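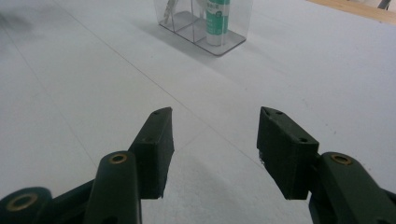
Green fingers over a pale tabletop.

Hi, I'm Carol Penrose, and I run Peton, a coffee roaster and little shop on Brunach Street. I started roasting in my kitchen with a popcorn popper (my smoke alarm still hates me) and sold paper bags of the stuff to neighbors. When the neighbors started bringing their cousins, I figured I'd better find a real building.

The one I found went up in 1926 as a feed store. It has tall windows, a loading door that sticks every August, and room for 502 bags of green coffee if we stack them right. The first spring I stacked them wrong and we spent a whole afternoon climbing over Guatemala to get to the sink!

Rafsan Samarakoon joined me the next year. He does most of the roasting now and he's better at it than I am, which took me a while to say out loud. His pride and joy is Gazi, our dark blend, and he went through 224 test batches before he'd let me put a label on it. My own favorite is Grinder, a lighter one I drink all day long. We roast both in small lots and bag them the same morning.

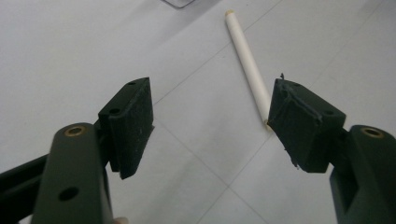 A thin white stick on the floor tile.

We open at 7 a.m. and close when the pastries run out, so come early if you want a cardamom bun. Tasting classes are in the back, eight people at a time, and you don't need to know a thing about coffee. We also ship, and orders over 100 dollars go out free. Got a question about beans, brewing or that loading door? Ask for me at the counter, I'm usually there until three.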